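Sorting incoming mail for a small office, how many bins do I need?

Posted by emum_frontdesk, 2018-02-14
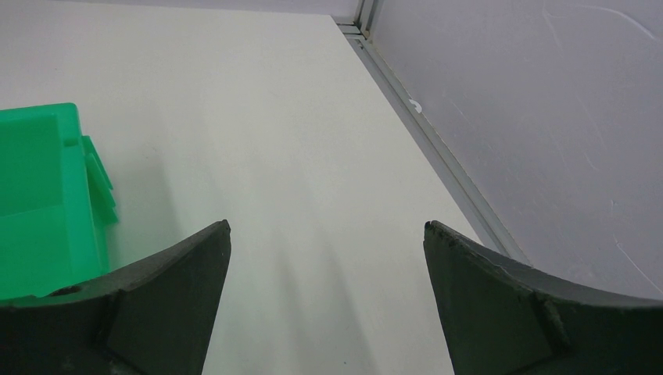
I took over the front desk at a property management office in Hemalton last month and the mail is a mess. We get rent checks, vendor invoices, city notices and a lot of catalogs, and all of it used to go in one pile on the manager's chair. I want to sort it when it comes in so people can pick up their own. So far I have a green plastic bin at the left side of an off-white tabletop, and my plan is to use green for anything with money in it. After that I'm stuck. Do I get a bin for each person (there are 9 of us) or a bin for each type of mail? I don't have a lot of room and I can't put up shelves because the wall is shared with the next office. Also, what do you do with mail for tenants who moved out? We get a fair amount of it and right now it goes in a drawer.

nivier22
By type, not by person. People leave and then you have to relabel everything. I would do money, needs an answer, and everything else. Catalogs go straight to recycling unless somebody has asked for them.

Verstraete Mailroom
I ran the mailroom at a school district office for six years and I would split it differently. Checks should not sit in an open bin at all, whatever color it is. Log them when you open the envelope (date, who from, check number, amount) and lock them up until they go to the bank. Use the bin for invoices.

For the rest, a hanging file box with one folder per person takes up less room than a row of bins. Put the box where people walk past it and empty the old stuff out every 2 weeks.

For the moved-out tenants, don't open it and don't throw it away. Write "not at this address" on the front, cross out the barcode at the bottom if there is one, and give it back to the carrier. If a tenant left you a forwarding address you can write that on first class mail instead. Clear that drawer soon. We found a tax form in ours from the March before.

hmltn_renter
We just use a basket and everyone digs through it. Works fine but there are only three of us.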